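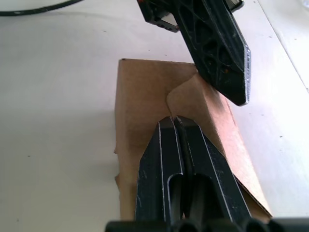

Cardboard on the bench, one gripper at the fold.

Posted to the Kestine list, December 28, 2019

Chia-hao Liu wrote:
> Has anyone got two arms to deal with a shipping box yet?
> Bozkurt quoted us 1,899 for a pair of fingers and I want
> to know if it's worth it before I ask for the money.

Not to the point where I'd put it on a packing line. We have been at it since September. Flat board is fine. Once there is a crease the piece springs back, and the second arm has to know where the flap went. Our best day was 4 good folds out of 8 tries, on new board. Old board with torn edges is worse.
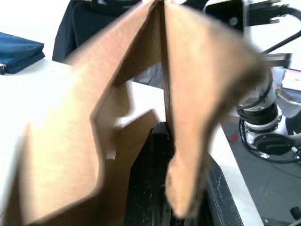 Box with both flaps up, second arm at right.

The flaps are the hard part for us. From the wrist camera they hide most of what is behind them, and the planner then guesses. Serance says their software handles this after 1,000 demos. We haven't collected that many, so I can't say.

A person at our Lelivstead shop does a box in a few seconds while talking. I'd hold off on the fingers until spring. If you do buy them, ask for the longer screws.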